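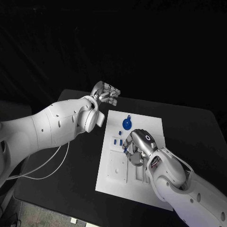 Salt, Thread and the Long Way Home

Vesela Golob's new show at the Hamano gallery fills one long wall with 1136 squares of dyed linen, and I could have stayed until closing! Each square is stitched with a bit of coastline, so you follow the shore from one end of the room to the other, drifting a little as you go.

The blues are the real thrill. Golob mixed 29 of them over two winters (one is nearly green, and it's gorgeous), and she lets them bleed right across the seams.

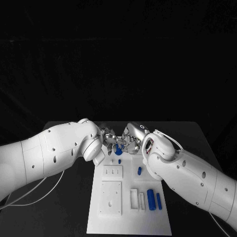

Stand back by the door and the whole wall starts to roll like water. Then go in close for the knots, especially the six red ones near the far corner. The show is up through March.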